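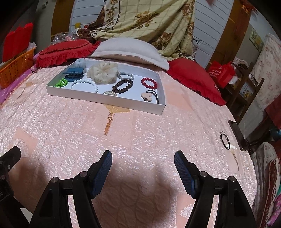 Home-trained sorting method posts a big number, with a small test behind it

Oct 13, 2021

A team led by Idun Åberg says it can teach a robot to sort small household clutter using nothing more than demonstrations recorded in ordinary bedrooms with hand-held grippers. The write-up, posted this week under the project name Eseria, reports that a robot arm trained this way put 100 percent of hair ties, clips and bracelets where they belonged.

That would be a fine result. It also rests on 15 test runs.

The idea is simple enough. A person carries a gripper around the house and picks things up with it, while a camera on the tool records the view. No robot is present. The recordings are then used to train a program that later drives a real arm. Åberg's group collected 400 demonstrations in four homes, mostly with beads, scrunchies and claw clips in a shallow tray set down on a bed.

The choice of objects deserves some credit. Beads slide, mesh fabric folds up on itself, and a quilted bedspread gives no firm surface to push against. Many papers in this field still get by with wooden blocks on a bare table.

The testing is where things get thin. All 15 runs took place in one of the homes where the demonstrations were recorded, with items the program had already been trained on. The write-up mentions this in a footnote. A run was also scored as a success if the item ended up in the right place "after any number of attempts," and the number of attempts is missing from the results table.

"I would like to see the same arm in a house it has never been in," said Kourosh Zarei, who works on grasping at Clarner and was not part of the study. "Until then I don't know if it learned to sort or learned that bedroom."

Two grippers, one tray

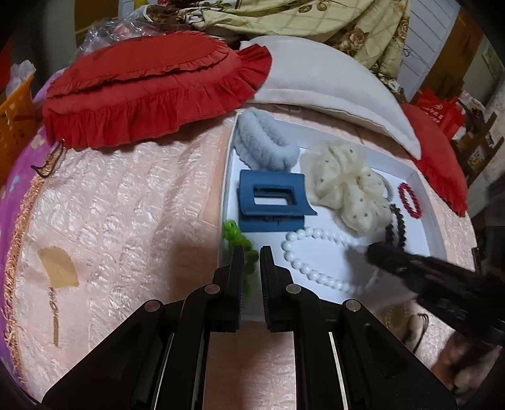

What the team says in reply

Åberg does not dispute the point about the footnote. She said the group wanted to find out first whether the recordings were good enough to train on at all, and that a second round of tests in new homes is planned for March. Attempt counts will be added to the table, she said, though she gave no date for that.

Her co-author Touran Hosseinzadeh was less patient with the criticism. "People ask for new homes, then new objects, then new lighting," she said. "We have to publish something in between."

Fair enough – but the title of the write-up promises sorting "in any home," and so far there has been one.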